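The Trouble With Twelve-Hour Badges

By Karthik Gazi

Sastimbridge wants its school and camp nurses to renew a delegation certificate every September. The course takes 6 hours, most of it video, and at the end you get a badge for your email signature. I have 31 years in nursing and I remain unconvinced.

The claim is that yearly training makes it safer to hand routine tasks to aides. Maybe it does. I asked for the evidence and was sent a brochure from Goossens, the company that sells the course.

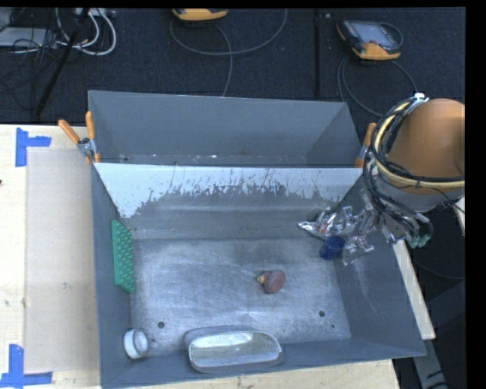

A certificate also says very little about the aide. I have worked with two who held every card going and still could not tell me when to call for help. A nurse who delegates has to know the person, the patient and the task – and a quiz in a browser tests none of those.

I am not against training. Pay for four afternoons of supervised practice on site and I will sign up first. Until then, I would like the county to say who asked for this, and what it costs.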